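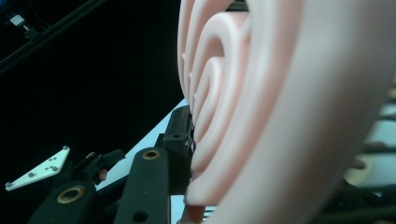 I'd been meaning to sort the hall cupboard since April and finally got to it on Tuesday, starting after lunch. It's a narrow cupboard, deeper than you'd want, and everything we don't know what to do with ends up at the back of it.

The pink spiral was on the bottom shelf behind the shoe polish. Juniper says it came from a box of bits Loretta gave us when she moved out of Ridgeway. I thought I'd bought it myself. It's one thick ridge coiled round and round like a snail shell, salmon pink, with darker grooves between the loops. Neither of us could say what it was for. I had it down as a trivet and Juniper had it down as an ornament. It's on the kitchen windowsill for now.

The rest went quicker. Coats first, then shoes, then the bags full of other bags. I kept two of the bags. There were 13 odd gloves, which I've put in a tin in case the others turn up. The vacuum cleaner attachments don't fit the vacuum cleaner we've got now, so Jalen is having those for his.

I measured the back wall while it was clear – 122 cm across, a bit more than I'd remembered – and one long shelf would do better than the three short ones. The Flesari ones are 100 cm and would leave a gap at the side, good for the ironing board. I haven't ordered one yet.

Two boxes have gone to the charity shop and a third is still by the front door. It's mostly books and a lamp without a plug. Mitiku is coming for the books at the weekend, and he can have the lamp as well if he wants it.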